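Home | News | Meetings | Allotments | Hall hire | Contact

Trornbridge Residents' Group
Minutes of the autumn meeting
Posted September 14, 2018 by the Minutes Secretary
8 comments | Share

Started late, key to side door stuck again. Chair for the evening opened, apologies read out. Quorate.

Last minutes
Agreed as a true record, with one correction. Under Footpaths it should say the stile at the Storgate end, not the Sarpong end. Will be changed on the website copy.

Matters arising
Bus shelter glass. Still not replaced. District say it is on the list. Same answer as in spring. Secretary to write again and ask which list.
Dog bin by the weir. Done, thank you to whoever chased it. Being emptied, though not on bank holidays.
Salt bins. Lids on two of them split over last winter. To be looked at before the cold comes.

Flooding at Storgate
Long item. Water came over the road at the low corner again in the July storms, as far as the gate of the end cottages. Residents there say the ditch on the north side hasnt been cleared properly and the pipe under the field entrance is half full of silt. One member had walked it and thought the pipe was too narrow to start with, even when clean. Another said it never flooded before the entrance was widened. Some disagreement on that. Agreed both could be true and that arguing over it wouldn't shift the water.

Quote received from Skastska Drainage for jetting the pipe and digging out the ditch as far as the road, £1740. Second quote, which includes a wider pipe, £2373. Third firm came to look but hasn't sent anything.

Discussion. Is the ditch ours to pay for? Map shows the boundary down the middle. Landowner willing to go halves on the cheaper job, has said so by email, not keen on the dearer one. Several felt it was throwing money away to jet a pipe that is too small. Others said do something before winter and argue about the pipe in the spring. Highways ought to be paying for the bit under the verge at least. Been asked, no reply.

Vote taken. Accept the £1740 quote subject to landowner's half being confirmed in writing. Carried, 5 against. Secretary to press Highways for the wider pipe meanwhile, and send them the July photos.

Sarpong footbridge
Handrail loose on the upstream side. Reported. Boards slippery, someone asked for chicken wire to be stapled down as on the old bridge. County don't like wire, they use a gritty strip now. Ask for the strip. Horse riders asked again about the ford, no change, depth marker is still missing.

Hall
Boiler serviced, passed, but told it is near the end of its life. Start putting money by. Hire charges to stay as they are until after Christmas. Kitchen cupboard door off its hinge. Chairs to be stacked no higher than the window sill please, they marked the wall again.
Hall wi-fi drops out at the far end. Not urgent.
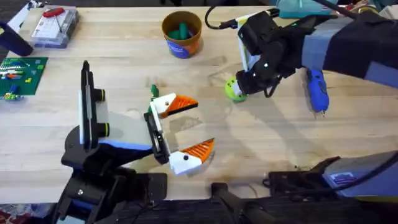 Allotments
Nearly all plots taken. One given up in August, goes to the top of the waiting list, letter sent. Water to be turned off at the end of November, plot holders to empty their butts or not as they like but leave the tap open. Bonfires only after dusk, complaint received about washing. Rents due, reminder to go on the noticeboard.

Verge cutting
Contractor cut the bank by the church lane before the seed had set, despite the sign. Disapointing. Write to them with a map this time. Offer of yellow rattle seed from a member, accepted. To go in once the bank is raked.

Correspondence
Letter about speeding past the school bend. Forwarded to the police, who will do a check with the gun but can't say when.
Request to put up a poster for a circus. Refused the tree, allowed the board.
Thank you card from the lunch club.

Any other business
Remembrance wreath ordered. Road closure form has to go in by the end of the month.
Lost property, one child's wellington, left foot, green.
Question about fireworks. Not this year.

Next meeting in November, date to follow when the hall diary is sorted. Flooding to go first on the agenda. Closed 9.20.

Previous minutes | Next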